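Saturday maintenance, finally

I'd been putting off the arm's service for almost a month, and when the counter rolled past 3,261 cycles I ran out of excuses. My own rule is a full check every 3,000. So on Saturday morning I made coffee, killed the power and got the hex keys out.

First job was the three-finger gripper. I wiped down each finger, checked the screws where the gripper meets the flange, and found one that had backed out a little (no wonder the claw had been landing a hair to the left!). Bit of threadlocker, snug it up, done. Then the cables. I like enough slack that the wrist can turn all the way without tugging, but not so much that a loop snags on a rack. I moved two ties and ran the wrist through its range at 30 percent speed, hand on the stop button the whole time.

After that came the boring part – teaching the rack positions again. I do the first hole and the last hole, let it work out the grid, then spot check a few in the middle. 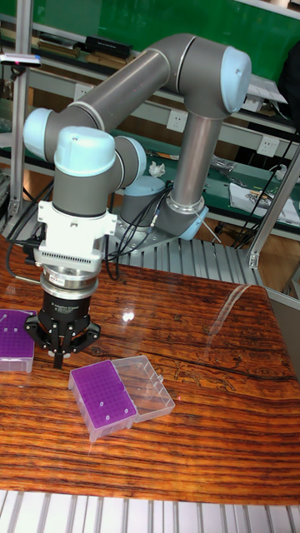 Lorne Robichaud wrote in to say I should be re-teaching with the arm warmed up, and that his always drifts a touch in the first half hour. Fair point, Lorne! I'll give it 80 dry cycles before I touch the points next time and see if the numbers move. The new cable ties from Friesen are already getting stiff, by the way, so I'm going back to the hook and loop kind.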